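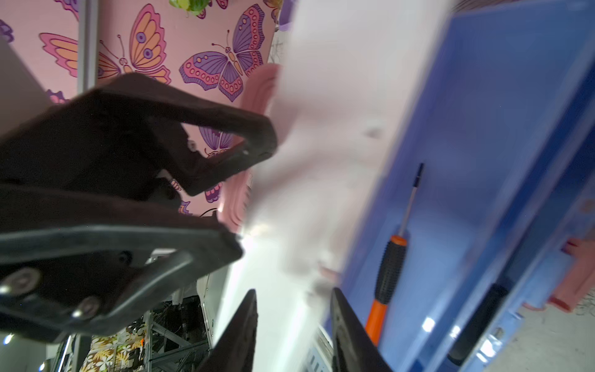 Why does the caller's voice come out so much quieter than the host's on our call-in recordings?

The phone feed was reaching the recorder as a copy of the headphone mix, and the headphone mix was turned down for comfort. Move the feed to its own channel and the caller comes up to where you'd expect, with plenty of room left on the fader.

November 30, 2024
By Tshepo Engelbrecht

I am so pleased with this one. We have been fighting quiet callers since the second Flevilwood pilot, and I had got it into my head that the phone line itself was to blame. Paora McKinnon looked over my patch sheet, pointed at one line and asked why channel 4 was taking its signal from the headphones. I had no answer. I drew that sheet up in January and must have copied it forward every time.

So, the new patch, for whoever sets up next:

Host mic to channel 1, guest mic to channel 2, phone feed to channel 3. Channel 4 stays empty for now. The caller hears channels 1 and 2 and never channel 3. If the caller hears channel 3 they get their own voice back a moment later and stop talking in the middle of a word, which is exactly what happened to the poor man from Ngubane who had rung in about the bus cuts and had a really good point to make.

Recorded a full dummy call this morning. Paora rang in from the corridor and did a very convincing angry ratepayer (parking, bins, the library hours, then parking again). 30 minutes in one go, no dropouts, and when I listened back I didn't touch a fader until the closing music. I can't tell you how nice that is after the last few edits!

Tone settings on the phone channel. I tried cutting everything under 500 and it made Paora sound like a wasp in a jar. Backed the cut down a long way and left only a small dip at 700, where the boxy sound was sitting. Much better. He still sounds like he's on a phone, and I like that, because you know straight away who is in the room and who has called in. Paora would rather have callers matched closer to the studio voices. We argued about it very happily over lunch and agreed to do one episode each way and listen in the car.

The delay. We want a few seconds in hand before a caller goes out live, in case somebody says something about a council candidate that we'd have to take back. I have it set at 3 seconds. Tried it with Paora shouting a rude word with no warning, and I caught it on the first go and missed it on the second because I was laughing. Would like to practice this properly with someone else on the button. It's a skill, and it gets quicker fast.

One snag: the delay pushes the headphone clock out of step, so the host sees the countdown hit zero while the audience still has a bit of show to come. Last time our host said goodbye, took off the headphones and started chatting, and all of it went out. Taped a note to the desk. A proper fix would be to run the clock after the delay and I think the desk can do it, somewhere in the second menu. Haven't found it yet.

Screening sheet. Shortened it to name, town, topic, and one line on what they want to say. The old one asked how they had voted, which put people off, and anyway I'd much sooner hear it come up in the conversation. The Ukham debate show was full of people who wouldn't have fitted any box we gave them, and it was the best hour we've made.

Dustirico episode is next, on the water charges. Two callers already promised, one on each side of it, both lovely on the phone. Paora is going to talk to them the evening before so they know when to hold and when to jump in. I want to try taking the first call early, before the panel has settled into its positions. Feels risky! If it goes flat we can go back to the old running order.

Still to do:
Find the clock setting.
Throw out every copy of the January patch sheet, including the one inside the cupboard door.
Longer lead for the guest mic, the present one pulls when people lean back.
Ask Paora whether the hold music can be something other than the theme tune. Callers start humming it.
Second dummy call with two people on the line at once, haven't tried that at all.

Recent entries
Flevilwood pilot: edit notes
Ukham debate show, what we'd keep
Hiss on the guest mic
Theme tune, short and long versions
Dustirico water charges: reading list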